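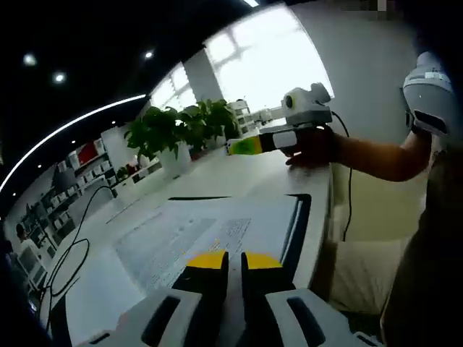 Robots have terrible manners about their hands. You wash yours (I hope), you keep them out of the toaster, and if a finger starts hurting you say so, loudly, until somebody fetches a plaster. A gripper says nothing at all. It will go on trying to pick things up with a loose finger until the thing is on the floor, and then it will have a go at picking up the air where the thing used to be. So a person has to check it. The gripper at the front has two black fingers with yellow tips, and the tips are where most of the checking goes on, for they do nearly all of the touching.

What a gripper is

A gripper is a hand with most of the hand left out. It has no thumb and no palm, and it can't wave. Two fingers come together, squeeze, and move apart again. You could do the same with your first finger and thumb, and you'd be better at it, but you'd want a biscuit by ten o'clock.

Some grippers sit on the end of a robot arm. Others are held by a person, who uses them to show a robot how a job is done. Both sorts need looking after in much the same way.

Checking the fingers

Maarja Bite looks after the grippers at a workshop called Cevell, in Nultcombe. Her first rule is that the power goes off before anybody's real fingers go near the robot ones. Her second rule is the same as the first, said more slowly.

Next she wipes the tips with a soft cloth. Dust makes them slippery, and so does the grease from crisps. Maarja has views about crisps.

Then she looks at the tips from the front, to see whether they are worn more on one side. A worn tip is like the heel of an old shoe. It still works, in a lopsided way, and you don't notice until you fall over. If one tip has to be changed, she changes both, so that the pair match.

After that she wiggles each finger very gently. A small wiggle is allowed. A big one means a screw has come loose, and screws do love to come loose, usually the one that is hardest to reach.

Following the cable

Cables carry power and messages. They also like to lie about in loops, waiting for a foot. Maarja runs a hand along the whole cable, feeling for nicks and sharp bends, and makes sure the plug is pushed in properly. Afiq Krishnan once spent 70 minutes mending a gripper that wasn't plugged in. He has asked us to stop telling people this.

The cotton wool test

Last of all, the power goes back on and the gripper has to pick up three things: a pencil, a wooden block and a ball of cotton wool. The pencil is thin, the block is heavy, and the cotton wool is there to find out if the gripper squeezes too hard.

Then Maarja writes the result in a notebook. She does this every 7 days, even when nothing is wrong, and most of the pages say "Fine". One page from September says "Fine, apart from the jam".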